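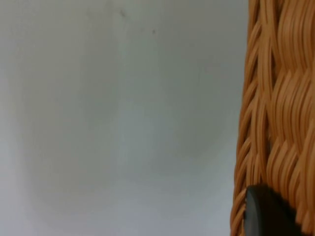

Home Talks Notes Contact

Reading time: 2 min

Baskets at home: speaker notes for the Wednesday evening talk

Good evening, and thank you for coming to the Druder hall. I will speak for 33 minutes and then we have time for questions. Please stop me if I speak too fast.

Start with the question to the room: who has a woven basket at home? Wait for the hands. Then ask who has cleaned it this year. (Usually fewer hands. Smile, go on.)

First part, the material. Many baskets which look like rattan are made from a synthetic strand. From two meters you can not always tell. Natural cane has small differences in color and thickness along one strand. The synthetic one is usually more equal, and the cut end looks the same all the way through. With natural cane the cut end shows small holes. Pass the two short pieces around the room now, and ask people to give them back.

Second part, cleaning. Dust goes into the grooves and stays there. I use a dry paintbrush with soft hair, and I brush along the strand, then across. After this a cloth, a little damp. For natural cane, let it dry in the air for one day, away from the radiator. I once put a basket from Grindus on top of the radiator in January and two strands broke at the rim. Show the broken rim here.

Third part, where to put it. A dense weave is heavy for the eye, so I like it beside a plain wall. Leave a space of one hand between basket and wall. A rough basket can make marks on the paint when you pull it out every day. If you have small marks already, try first a clean white eraser, softly. The Tuominen paint, color number 2147, I could clean in this way. A very matte paint can become shiny from rubbing, so test it low, behind the door.

Fourth part, what to put inside. Blankets, yes. Wool yarn only with a cotton lining, the strand ends catch it. Wet towels, no.

If somebody asks about price: my Uvport basket was bought second hand and I do not remember exactly. Do not guess.

Last slide is the list of brushes. Leave it on during the questions, and switch on the light at the back.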